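Print this page | E-mail this page

Flallden Building History Press
Minutes of the editorial meeting

2024-06-11
Minutes by Finlay Kinnear

Present: Alasdair MacBrayne (chair), Finlay Kinnear (minutes), the picture editor, the copy editor, two readers for the storefronts book. The indexer joined for items 4 and 5.

Apologies: the designer, who had sent notes by e-mail. Some of these were read out under item 3.

1. Minutes of the February meeting

Accepted with two corrections. "Cast-iron columns on the Cowie block" should read "cast-iron pilasters." The sentence saying that the author "confirmed" the foundry attribution should say that he repeated it. The chair asked whether that second change was a bit harsh. The copy editor said she had the author's letter with her and it contained no confirmation of anything. The change stands.

Matters arising: the loan agreement for the trade catalog has still not come back signed. The library reference for it was wrong on our form. FK to send a corrected one.

2. Iron Fronts of Flallden: state of the manuscript

The full text has been in since spring. It has nine chapters, a gazetteer and an appendix on paint. Both readers have reported in writing and their reports were taken as read, although it became clear that the chair had read only one of them.

First reader: likes the chapters on the warehouse district and thinks they could go to the designer now with light editing. Does not like chapter 2, which argues that the Flallden fronts all came from a single local foundry. The evidence is one maker's plate, seen by the author as a student and since removed or painted over, and a general likeness in the capitals. The reader pointed out that capitals of this pattern were sold by mail and turn up in towns that never had a foundry.

Second reader: agrees on chapter 2 and goes further. Doubts the opening date given for the Cowie block, which rests on a date stone that could have come from an earlier building on the lot. Also doubts the "lost fourth story," for which the author cites an engraving. Engravers of the period were paid by the owners of the buildings and were generous with stories.

AM said the foundry chapter was the reason people would buy the book. The second reader asked which people. AM said local people. The second reader said local people would buy it for the pictures of their own street and would skip chapter 2 whatever it said, so it might as well be right.

Some discussion of whether the chapter could be kept with the claim toned down. The copy editor had tried this on four pages and circulated the result. With every "certainly" taken out, the argument came to a page and a half. The first reader thought it a good page and a half.

Agreed: chapter 2 goes back to the author with both reports. He is to be asked for a photograph or rubbing of the plate, or the name of anyone else who saw it. Failing that, the chapter becomes a section of the introduction with the claim put as a question.

AM asked for it to be noted that he still finds the foundry story persuasive. Noted. 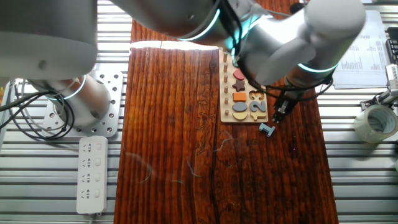

3. Illustrations and design

The picture editor reported that the author has supplied 400 photographs and expects most of them to be used. The designer's notes allow for 100 at a reasonable size, or more if they are run small, two or three to a column. The designer "would rather not" run them small. The picture editor would rather not either, as half of the interest is in the leaf moldings and the bolt heads, and these disappear below a certain width.

There is also a problem with dates. The author's captions give the year the building was put up and leave out the year the photograph was taken. In several cases the ground floor shown has been replaced since. A reader walking down the street with the book in hand will find a phone store. The copy editor asked that each caption carry both years where known and say "date of photograph unknown" where not. Agreed without much argument.

The picture editor has doubts about three prints described as "original." One shows a street lamp of a type that she believes is later than the caption allows. She will check the lamp against the city's lighting records before anything is said to the author.

Measured drawings: the author's nephew has offered to redraw the six elevations. The one sample we have seen is neat. It also straightens a cornice that is visibly out of level in the photograph beside it, and makes all of the bays the same width – which, the first reader says, they are not, and she has had a tape on them. Agreed to ask for one more sample, drawn from the dimensions as measured, before taking up the offer.

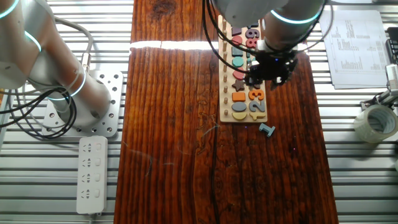

Number and shape board

Cover: the designer proposes a single capital, close up, on a dark ground. AM proposes the whole street in color. FK said that the last two covers with whole streets on them had come out brown. Left open until there are proofs to look at.

4. Gazetteer and index

The indexer had been through the gazetteer and found that buildings are listed by the name of the first owner in some entries, by street number in others, and in a few by what the author calls the "popular name." She has lived in Flallden for most of her life and had not heard any of the popular names. She asked where they came from. It was not known.

She recommends listing by present street address with first owner in brackets. Street numbers changed at least once in the period covered, so a table of old and new numbers would be wanted. The author has such a table in his notes but has not offered it. FK to ask.

AM raised the index software again. The supplier of Estach has written to say that their product will build an index from the finished text without human help. The indexer had run one of our old titles through the trial version. It had given eleven separate entries for the word "front" and had put a bank under "river." She said it might be of use in checking page numbers. She would not put her name to anything else it did. AM thought we should keep an open mind. The trial runs out shortly and it was agreed to let it.

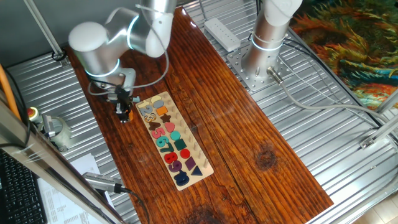
The indexer's own estimate is 15 working days from final pages, and she will not start from anything less than final pages, having been caught that way with the church book. The copy editor supported this. It was pointed out that the schedule sent round in February allows five days. AM said the schedule was a target. The indexer said in that case it would be missed, and she would like that on paper now so that it need not be discussed in the fall.

5. Printing

Terkitz have quoted for 1,400 copies, sewn, with the pictures printed throughout on coated stock. The quote is lower than for the church book, which is a little larger in format but otherwise much the same. FK asked why it was lower and has had a friendly reply that does not say. Possible explanations put forward around the table were thinner boards, a cheaper sheet, or a mistake. FK to ask for a blank dummy made up from the actual materials, and to get the weight of the paper in writing.

On numbers, AM favors the full run. The second reader asked how many of the church book are still in the storeroom. FK gave the figure from the stock sheet and it was agreed not to circulate it outside the meeting. The first reader suggested a shorter first run with the plates held for a second. Terkitz have said in the past that a second run is "no trouble," but we have never asked for one and cannot say what that means in money.

Agreed: ask for a second quote on the shorter run before deciding. AM dissenting, on the grounds that unit cost will go up. The rest of the meeting accepted that it will.

There was a short discussion of a slipcased edition for subscribers. FK asked who had requested one. AM had met two people at a lecture who seemed keen. Not taken further.
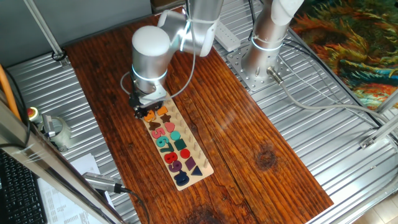 6. Paint appendix

The appendix sets out a scheme of "authentic" colors for iron fronts, with swatches. The first reader asked what the swatches are based on. The author's text says scrapings, and gives a drawing of the layers for one building only. The other colors appear to be taken from a paint company's heritage card, which he thanks in the acknowledgments.

The copy editor said that owners will take these pages to the paint counter and the press will be blamed. She would print the one properly recorded sequence and drop the rest. The second reader wondered whether even that one should be called a color scheme, as the lowest layer may be primer and he has seen red primer promoted to a historic finish more than once.

The picture editor added that swatches never print true on coated stock anyway. We would be giving exact names to inexact colors.

Agreed: keep the single sequence, describe the layers in words, no swatches. AM to write to the author, as he knows him best and this is the part the author is proudest of.

7. Launch

AM suggested a walking tour of the warehouse district on publication day, with the author as guide. General support, so long as the tour does not stop at the Cowie block and announce a lost fourth story. The second reader offered to walk at the back.

8. Any other business

The copy editor asked that the house style sheet settle on "molding" and "story" once and for all, as the manuscript uses two spellings of each. Agreed.

FK has received an unsolicited proposal for a book on the symbolism of porch columns. It runs to forty pages and has no porches in it. To be returned with thanks.

Next meeting to be fixed once the author has replied about chapter 2.

Actions
AM: letters to the author on chapter 2 and the paint appendix.
FK: loan form; old and new street numbers; dummy, paper weight and second quote from Terkitz; return of the porch proposal.
Picture editor: street lamp; list of preferred photographs for the designer; second sample elevation.
Copy editor: caption style with both years; style sheet.
Indexer: sample gazetteer page by present street address.

Last updated: same day, with a correction to item 4 at the indexer's request

Print this page | E-mail this page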